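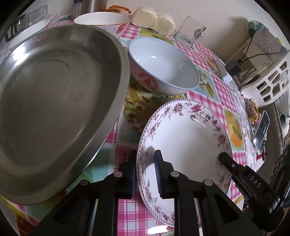
How long does it take to get rid of a dead relative's dishes?

Three years, if you're me, and I'm not finished.

My aunt Zoia Levchenko left me the contents of her kitchen, which arrived from Teritz in 20 boxes, each one labeled "kitchen." I live in an apartment with four cupboards. One of them has the water heater in it.

I started with the auction house, Hrynyshyn, who wanted photos, measurements and a $519 minimum before they'd send a person up the stairs. Then I tried the consignment place on Brotard Street. The woman there turned over one gravy boat, said "everyone's mother had this," and gave me a peppermint. I've thought about that peppermint a lot.

After that came the online listings. My best one got 896 views and a single message, from a man named Fedir Ivanyshyn, asking if I also had any tires. (I did not. We talked for a while. Nice man.) 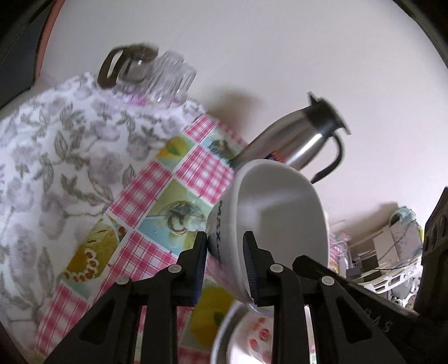 The MAX bowl, on top of a red-patterned relation.

My cousins were no help. They all agree the set has to stay in the family – meaning in my hallway. One of them did offer to take the soup plates in June, once her renovation is done. She didn't say which June.

So now I use it. Toast goes on the good plates. The cat has a saucer that Zoia would have locked away from bishops. I break something every couple of weeks and feel terrible until I remember how many boxes are left.

I still haven't opened the one marked "kitchen, misc." It's the heaviest.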